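About Plasau

Plasau is a small test bench for robot grippers, arms, wrist cameras and controllers. We try them, compare them, write up what we found. Been at it since August of the year before last, first in a shared workshop, now in our own two rooms above the Volel bakery supply store. Use the side door, the front one is theirs.

What we do

People send us hardware, or they send us a task and ask which hardware. Both are fine. Mostly it's parallel grippers with printed fingers, sometimes suction, now and then a whole arm. We mount it, run it against our task list and send back a report with the raw logs. We don't sell grippers and we don't take a cut from anyone who does.

The task list is the main thing. There are 104 tasks on it at the moment. Pick up, hand over, insert, stack, pour, close a lid, that kind of stuff. Some are easy and stay on the list anyway, a gripper that fumbles an easy one tells you plenty. Each task gets done by teleoperation first, then by whatever controller the customer brings, then by ours if they want a baseline.

How we compare

Same table, same objects, same person driving for one full comparison. We learned that last one the hard way - swap the operator halfway and you're measuring the operator. Lighting stays put. Objects get reset by hand between attempts, which is slow and boring and we still haven't found anything better.

We log finger position, motor current, wrist camera and the overhead view. A try counts if the object ends up where it should and nothing else got knocked over. Half credit doesn't exist here. Customers ask for it a lot.
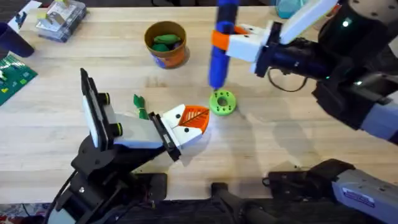 Two arm tasks are where most of the arguing happens. One hand holds, the other one brings something in, and a finger pad that was great on its own suddenly can't keep a part still when it gets pushed from the side. Pad texture matters more than we expected. So does finger length - long flat fingers reach into cups nicely but flex when you lean on them. Short ones are stiff and bump into everything. Pick your poison, or bring both and we'll run both.

Cable routing is the other big one. A loop under the wrist that looks fine at rest can snag in the third minute of a run. We check for this before anything gets scored, and if it snags we call you and you decide wether we re-route or leave it in the results.

Cameras and controllers

Wrist cameras get mounted two ways if the bracket allows it, above the fingers and off to one side. We note what the fingers block and when. For controllers we look at delay, how it behaves when a packet drops, and how it stops. Stopping is scored separatly. A fast controller with an ugly stop gets an ugly line in the report, sorry.

Who we work with

Grímsdóttir, a finger and pad shop, was our first customer and still sends a box of new prints most months. Skimico builds controllers and lets us break them early. The rest is university labs, a few packing companies and people building something in a garage. Garage people get a lower rate, just say so in your mail.

Numbers, for those who asked

3616 scored attempts in the archive as of 16 May 2024. Failed ones are in there too. If your hardware was tested you get your own part of the archive, nobody else's, unless the other side agreed to share.

Sending us something

Mail first, please. Tell us the mounting pattern, voltage, what it talks over, and the heaviest thing it's supposed to lift. Include spare screws - always spare screws. Printed fingers should come with the file so we can print another set when one cracks. Turnaround is a few weeks, longer in summer.

Visits are OK, by appointment. Bring your own objects if you like. No parking on the street side, go round the back.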